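The Night the Arm Would Not Let Go

I'd been at Dovedholm for two months before I heard the word "squeeze" used the way they use it there. It isn't a verb. It's a thing that happens to you, like a flat tire. "We had a squeeze," somebody will say over coffee, and everybody in the room winces and asks what got crushed.

The big one, the one I'd come to write about, happened in December at ten past four in the morning. The arm was working alone on its overnight run, picking up household stuff and putting it down again, which is pretty much its whole life. It closed its fingers on a ceramic mug, lifted it, carried it to the drop spot and then did not let go. It kept closing. The mug gave out first. The fingers met each other in the middle and kept pushing, and the little motor behind them sat there pushing for the next 26 minutes, getting hotter and hotter, until a thermal fuse finally did what the software should have done right at the start.

Nobody was hurt. I want to get that in early, because people hear "robot accident" and picture something out of a movie. What they found in the morning was a broken mug, a smell like a hair dryer with lint in it, and a gripper drive that had turned the color of toast on one side.

But the log! The log was what scared them. I've seen the printout, and I had it explained to me twice, the second time very slowly. All through those 26 minutes the arm reported that it was fine. Grip open, object released, ready for next task. It believed its hand was empty and wide open while it was busy cooking itself.

Ihor Hnatiuk runs the arm, and he's the one who took the call from the building alarm company that morning. He drove over in slippers. He's a big, gentle, slightly rumpled man and he'll talk about the squeeze for as long as you let him, with his hands, closing his fist on the air between you.

"I kept looking at the fingers," he told me. "I thought the pads were bad, or there was some grit in there. I took that thing apart three times. It was clean!"

It took him and two people from Drindent, the outfit that wrote the control software, 11 days to track it down. I'll give you the short version, which is the only one I can follow. The gripper talks to the arm over a cable that runs down through the wrist. Each time the fingers move, a tiny sensor says where they are. On that night a connector had worked itself halfway out of its socket, and the messages started arriving late, then not at all. The software was built to be patient about late messages, and when one didn't come it filled in the position it expected. It had told the hand to open, so it wrote down "open." The hand, meanwhile, had only ever received the command before that one.

So the arm was guessing, and grading its own guesses. I have had coworkers like this.

The connector is made by Twal, and there was nothing wrong with it - I held one, it clicks in with a nice solid snap. It just hadn't been clicked all the way. Somebody had the wrist cover off in the fall to swap a cable, and the plug went back in far enough to work and not far enough to stay. Then came 301 overnight hours of the wrist twisting left and right, tugging at it a hair at a time.

Ihor is pretty sure the somebody was him. He said so in the incident report, in the second sentence, and I liked him a lot for that.

What happened next is where it gets interesting, at least to me. The easy thing would've been to push in the plug, glue it and go home. They did push in the plug. They also changed the rule that let the arm make things up. If the hand goes quiet now for more than a blink, the arm stops where it is and cuts the drive to the fingers. And there's a current check that has nothing to do with the cable at all: if the motor is pulling hard for longer than any normal grip would need, the power drops, whatever the log says.

The cost of all this is that the arm stops more. A lot more, the first week. It quit over nothing, over static, over a chair bumping the table leg. People grumbled. Seruvcombe, the company that pays for the overnight runs, had been promised 800 finished picks a week and didn't come close to it, and there was a tense phone call I was politely asked to leave the room for. 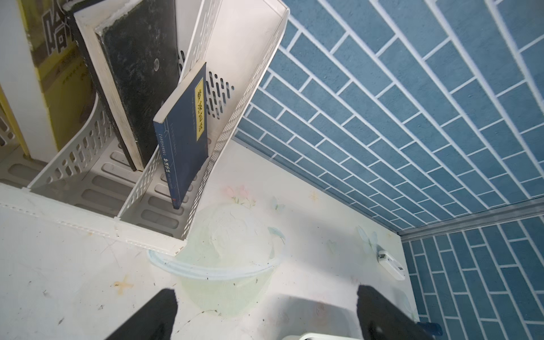 Ihor's answer to the grumbling was to get pickier about what he handed the machine and when. A squeeze on a foam block costs you nothing, so foam came first, then sponges, then rolled socks (he has a drawer of these). Only after a clean stretch did he let it anywhere near a real desktop with real clutter, the kind where a pale green plastic basin is pushed up against a file organizer and a copy of 梦溪笔谈 is leaning in the front compartment. Thin plastic is what he frets over. A basin rim will flex a good way before it cracks, and while it's flexing the motor current climbs so gently that the check can miss the moment. A paperback is nearly as bad in its own way, all those pages giving a little. He ended up setting separate current limits for soft, springy and hard things, and he still hovers.

I asked if I could try the test they do every morning now. You tell the hand to close on a block of foam, and then you reach over and pull the plug out of the wrist. On purpose! My heart was going like crazy. I tugged, the snap came loose, and the fingers just went slack and the foam dropped onto the table. A red line showed up on the screen: POSITION UNKNOWN.

Ihor loves that line. The old software had no way to say it. He has the December log pinned up beside the monitor with the word "open" circled every place it appears, and underneath it hangs the handle of the mug, on a piece of string.

The plug itself has a stripe of white paint across it now, half on the connector and half on the socket. If the two halves don't line up, the cover doesn't go back on. He did the painting himself, and he made me check it before I left.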